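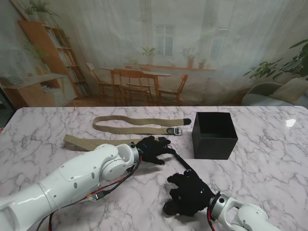 Packing Woven Belts for Small-Order Shipping: Comparison of Two Folding Methods

Project report, product handling and packaging module
Group members: Syafiqah Nasution, Danang Jugah, Margit Vass
Supervisor: Hacer Yalçınkaya

1. Background

Woven fabric belts are sold either hung on a card or coiled in a box. The box protects the buckle and stacks well, but it takes longer to fill, and a badly coiled belt springs open when the lid comes off. Plimov, a small accessories shop that ships most of its orders singly, asked the module for a packing method that a new employee could learn in one shift. The shop had 80 returns on file in which the customer mentioned a creased strap or a scratched buckle. It ships 2,000 belts in a normal season.

The project covers khaki webbing belts with a metal buckle, packed in an open-top black box with a separate lid. Leather belts were left out.

2. Methods compared

Method A, flat fold. The belt is laid flat on the table, face up, and folded back on itself from the tip until the folded length matches the inside of the box. The buckle ends up on top.

Method B, buckle-in coil. The belt is laid flat, face down. The coil is started at the buckle and rolled toward the tip, which is then tucked under the last turn. The coil is set into the box on its edge.

In both methods the belt is first smoothed by hand along its full length. Webbing that has been stored in a bag keeps a wave in it, and the wave has to be worked out before folding or the layers will not line up. We did not iron any belts. Plimov does not have an iron at its packing table and did not want one.

3. Procedure

Margit Vass and Danang Jugah each packed 80 belts, half by each method. Syafiqah Nasution kept time and inspected the boxes. Each box was closed, turned over once, set down and opened again after lunch. A pack was failed if the belt had moved enough to press the lid up, if the buckle was touching a bare side of the box, or if a crease stayed in the webbing after the belt was laid out.

All work was done at a standing table with a hard, smooth top. A cloth was tried at first and dropped – it bunched under the webbing and slowed the smoothing step.

4. Results

Method A was faster for both packers. Most of its failures were creases at the first fold, near the tip, where the end cap makes the strap stiff and forces a sharp bend. Wider straps creased more than narrow ones.

Method B was slower at the start of each session and improved with practice. It left almost no creases. Its failures were nearly all loose coils, and they came from starting the roll at an angle. Once the first turn is crooked the error grows with each turn, and the only fix is to unroll and start again.

Buckle position mattered less than we expected. A thin paper sheet over the buckle removed the contact problem in both methods.

5. Recommendation

We recommend Method B with a paper sheet for wide straps, and Method A with a loose first fold for narrow straps. The loose fold should be made past the end cap, on the soft part of the webbing.

6. Limits

Only 2 packers took part, and both had handled the belts before the timed runs. The boxes were not sent through the mail. Ningsih Govindasamy, who read the draft, pointed out that the lunch break is a short test for a crease; a second round in August will leave the boxes closed overnight.

This site uses cookies to improve your experience. By continuing to browse you agree to our use of cookies. Accept Manage settings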